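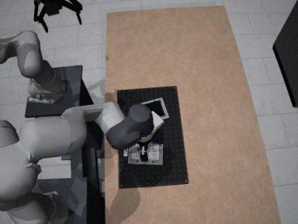 Refinishing a tabletop is the job I put off for three summers and then finished in two evenings, so let me save you the wait. You need a sander, a vacuum, some rags, and a can of oil you like the smell of (you'll be living with it for a while). Clear the room as much as you can before you start. A long wooden top like the one up there takes more sandpaper than you'd guess, so buy a second pack while you're at the store. Mine ate 29 discs!

Start with 80 grit if the old finish is thick, or 120 if it's mostly worn off. Go with the grain, keep the sander flat, and don't park it in one spot. I did that near one corner back in March and I can still find the dip with my thumb. Then move up to 150 and stop at 180. I used to go to 320 and the oil just sat on top and sulked.

Vacuum, wipe with a damp rag, and let it dry. The damp rag raises the fibers a little, so give everything one light pass by hand with your last grit - five minutes, tops - and vacuum again.

Now the oil. I use the Besson hard oil in the small can, but my neighbor Daichi Minami swears by plain tung oil and his table looks great, so pick what you can get. Pour a puddle, spread it thin with a rag, wait 15 minutes, and wipe off everything that hasn't soaked in. Really wipe. If it feels sticky the next morning, you left too much on.

Do a second coat the next evening and a third if the wood still looks thirsty. End grain nearly always wants the third.

Lay the oily rags out flat, outdoors, until they go stiff. Never ball them up in the trash, they can catch fire all by themselves. Keep hot mugs off the table for a week or so.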